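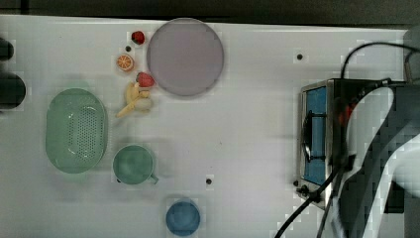 Section 4. Laying out the table and running your first pick

Right, you've got the arm bolted down and the lights on the base have stopped blinking (if they haven't, go back to Section 3 and check the plug at the back, it needs a proper shove). Now for the fun part! I'm going to take you through the play kitchen set, which is the one I'd start with even if you bought the Verell for something more serious. Toy food is light, it's bright and it doesn't mind being dropped.

You'll need the arm, the overhead camera, the Laketti program on your laptop and a handful of things from the kitchen box. Leave the rest in the box for now.

1. Clear the table and wipe it down. Crumbs and sticky patches make small things skid when the fingers close.

2. Put the big plate down first, near the middle and towards the far edge. This is your drop spot for the whole section, so pick a place the arm can reach without stretching.

3. Put the fruit in a loose group beside the plate. Strawberries, the orange slice and the banana are plenty. They can sit close together, but don't stack them.

4. Set out the colander, the mug and the little cup on the side furthest from the arm. We won't be picking these up until Section 6, but the program likes to learn them early.

5. The stove goes on the arm's side of the table. Push any cables back so they don't lie across the grate.

Note: if you've got a table with fixing holes in it, like mine, the camera will now and then take a hole for a small black object and offer to pick it up. Click "ignore" when it asks and it remembers from then on. Soudabeh Soltani sent me a much neater fix using white stickers, and I've been meaning to try it.

6. Open Laketti and choose New Table. Give it a name you'll recognise later — I have one called "test" and another called "test again" and I regret both.

7. Press Look. Wait for the outlines to appear round each thing. Mine takes 13 seconds, and an older laptop will be slower.

8. Check the names it has guessed. Strawberries it gets right nearly every time. The banana is trickier when the peel is open, and you may have to type the name in yourself.

9. Set the speed to Slow. Please do this, even if you've used an arm before!

Caution: the arm swings low over the stove on its way in and out. Keep your hands, sleeves and coffee off that side once you've pressed Go. The red stop button should be where you can hit it without leaning across.

10. Choose a strawberry, then choose the plate, then press Go. The arm will lift, wait a moment, come down over the fruit and close its fingers.

If it misses, don't move anything. Press Look again and have another try. Two misses running usually means the camera has been knocked, and you'll want the short set-up on page 9. If it squashes the fruit instead, turn the grip down a notch at a time until it behaves (Kjell Amundsen swears by the lowest setting for everything, but I find the orange slips out).

11. Once you've had a clean pick, do the rest of the fruit one piece at a time and save the table before you close the program. It doesn't save by itself. That's promised for the May update.

Next up is Section 5, which covers taking things off the plate again.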